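Clinodex: how the grippers are getting on

A few of you have asked at the tea urn what on earth we're up to behind the black curtains at the far end, so I said I'd write something for the newsletter. It's grippers! Two of them, one for each hand, and the plan is that a person uses them to do small jobs on a table while the computer writes down every squeeze and twist. Later on (much later, at the rate I solder) the same fingers go on the end of an arm, and the arm has a go at the same jobs by itself. Sabina Vaněk named the project Clinodex after three mugs of coffee and by the time I'd thought of something better it was on the cupboard label.

When I last wrote, in December, we had one gripper that worked and a box of bits that would one day be the other. We now have a pair, and they match, or they match well enough that I have to look at the cable to know which one I've picked up. Dexter Macaraeg did most of the second one. I did the wiring, then did the wiring again, and then Dexter had a look and did it properly.

The table

We started out working on the bare wooden top and I was perfectly happy with it, but Sabina wasn't. The grain was confusing the tracking, she said, and she was right, so we got hold of a big white board and taped it down at the near corners with black tape. I'd thought I would hate it. It's lovely. You can see what you're doing, bits don't vanish, and when you drop a screw it shows up straight away instead of lurking in the grain until it ends up in your elbow.

The cables are still my main grumble. Each gripper has a thick black one coming out of the back, and it has opinions about where your hand should go. On the right I've found it easiest to let the cable run back along my forearm and over the front of the table. On the left I can't get on with that at all, so I give it a big loop out to the side and try not to think about it. Dexter wants to clip them both to a sleeve. If anybody has an old cycling arm warmer they don't need, any colour, please leave it in our tray. 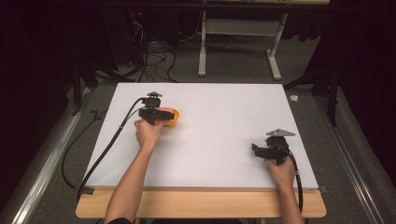

Picking things up turns out to be harder than you'd guess, by the way. With your own fingers you don't plan anything, you just sort of arrive. With these you have to line the jaws up, come in low, close gently, and then remember that your hand is a good way behind where the action is. My first evening I chased a cotton reel round the table for ages. Soft things are much kinder to beginners because they give a bit, and hard round things shoot off across the carpet the second you squeeze them off centre. We've logged 1528 pick-ups between us so far, and I'd like it noted that 57 of Sabina's went in on an evening when I managed four.

The fingers

This is the part I really wanted to tell you about, so bear with me. Each finger ends in a chunky block with a flat side facing inwards, and that flat side is what touches whatever you're holding. Behind the block there's a short connecting piece and then a link with a round top, and in the top of the link is a little brass bushing. I'm very fond of the bushings. They came out of the Karaca drawer (the one with the sticky runner, you have to lift it and pull) and they were the first thing in the whole build that went in exactly as drawn.

We argued for weeks over whether we needed them. My feeling was that a plain hole with a dab of grease would do us for a season, and Dexter's feeling was that I should look at the first prototype, where the plain holes had gone egg-shaped and the fingers wagged about like a dog's tail. So we looked at it, and I went and lifted and pulled the drawer.
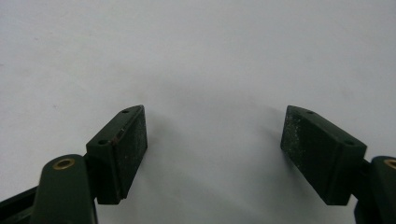

The blocks are held by two screws apiece, and the holes are on the narrow face so that you can get a driver in with the gripper lying on the bench. Version one had them on the inside. Please imagine me trying to reach those with the jaws only able to open so far, at ten at night, with Sabina holding a torch in her teeth.

Wear is the other thing we're watching. The gripping sides have gone scuffed and speckly, with pale flecks all over, and there's a small reddish-brown mark on the edge of one block that I feel a bit guilty about even though I can't say for certain it was me. None of it seems to matter for holding things yet. What I don't know is when it will start to matter, and whether a rougher face is better or worse than a fresh one. Dexter says rougher grips better up to a point. Sabina says define "a point". I've started writing the session number on a bit of masking tape in the logbook each time we look at them, so we'll at least have something to squabble over.

We did try a stick-on rubber from a Verkex sample pack on the old prototype, and it was marvellous for one evening and then it crept. You'd close on something, it would hold, and then it would very slowly slide downwards while you watched. If you know a glue that stops this, come and find me.

Money, quickly

The whole pair has cost us £170 so far, not counting the computer, which was the old Zarkano one from the front desk. The most expensive mistake was ordering the wrong length of cable, and if you need a length of cable for anything at all I'm your woman.

Checking the jaws before a session

Sabina has asked me to put our routine in writing, so that anyone who comes along can set up without waiting for one of us. Both grippers get the same treatment.

1. Wipe the board with a dry cloth. No spray, please, it leaves smears and they show.

2. Check the tape at the corners and press it down if it's lifting.

3. Open the jaws all the way and look straight down between them at the white. The tips should sit at much the same height. If one is clearly lower, check the screws on that block before you do anything else.

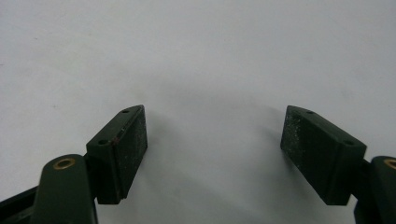

4. Close slowly and let go, five times. You're feeling for a catch about halfway. The left one had it in the cold weather and it may come back.

5. Plug in, start the log, and do one pick-up with something soft before you try anything clever.

Come and have a go

We're in from half past six most evenings when the big saw isn't booked. Long hair tied back, and mind the stand legs and the cables on the floor when you come round the curtain. Beginners are very welcome - we've got soft things to pick up, and I'll put the kettle on.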